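I bought a rowing machine in August, and I've now had it long enough to say something useful about it. It's the Custach, the one with the folding rail, and it lives in the spare room next to the closet. I paid full price for it, $686 with delivery. Before that I had a Sundix exercise bike that I used for a few years and got tired of.

I'm not a rower. I have never been in a racing boat. I wanted something I could do for half an hour before work that used more than my legs, and my knees had started to complain about the bike.

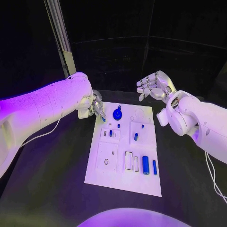
Grillo

Putting it together took most of an evening. The box is long and heavy, and I would get help bringing it up the stairs. The rail comes in two pieces that bolt together in the middle, and the bolts have to go in finger tight before you tighten any of them down. I didn't do that the first time and the seat clicked every time it went over the joint. I took it apart, did it in the right order, and the click went away.

The instructions are mostly drawings. Step six and step seven are printed in the wrong order in my copy. If the foot plates won't go on, skip ahead a page.

Resistance is air and magnetic together, with a dial on the side that goes from one to ten. I started at eight, thinking a higher number meant a better workout, and my lower back was sore for three days. Now I row at four and sometimes five. You get a hard workout at four if you push with your legs properly. Most of my trouble in the first month came from pulling with my arms too early.

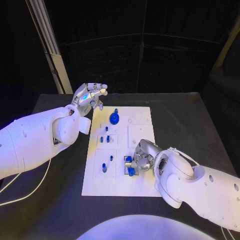
The order that works for me is legs, then lean back a little, then arms, and the reverse on the way forward. I say it in my head for the first few minutes. The stroke rate on the monitor should be somewhere in the low twenties for a long steady row. When I first got the machine I was going at over thirty and stopping after ten minutes with nothing left.

The monitor is the weakest part. It shows time, distance, strokes and calories, and it has no backlight. I row early in the morning and have to turn on the big light to read it. It also forgets everything when the batteries come out, so I write my numbers in a notebook. My best twenty minutes so far on setting four is 3474 meters. The week before that it was 3340, and I didn't feel like I was trying any harder the second time. I don't pay attention to the calories. It gave me 261 for a row that left me flat on the floor and nearly the same for an easy one.

The seat is too hard for anything over twenty minutes. I bought a Laing gel pad, which helps, but it slides unless the straps are pulled very tight. A folded towel did almost as good a job and I would try that first.
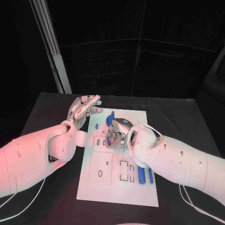 Noise is a question people ask about these. It's louder than the bike was. The fan makes a whooshing sound that gets higher as you pull harder, and with the door closed you can hear it in the kitchen but not in the bedroom. I put a rubber mat underneath, mainly to save the floor, and that cut down the rumble in the room below.

Maintenance so far has been wiping the rail with a damp cloth once a week. Black dust collects where the rollers run, and if you leave it the seat starts to feel rough. I also put a few drops of oil on the chain every couple of months. One of the foot straps has started to fray at the buckle. I've emailed them about a replacement and will add a note when I get an answer.

As for results, I've lost a little weight, not much. My shoulders are stronger and I can carry the groceries in from the car in one trip. My knees don't hurt. I row four mornings a week, twenty to thirty minutes, with a short warmup and some stretching for the hamstrings after. I still do push-ups on the other days, because rowing doesn't do anything for pushing.

I would buy it again at that price, though I'd look at what monitor comes with it before ordering. The bike is still in the garage if anyone local wants it. The left pedal needs a new strap and the seat post is stiff to adjust.

Contact | Copyright Grillo, all rights reserved | Back to top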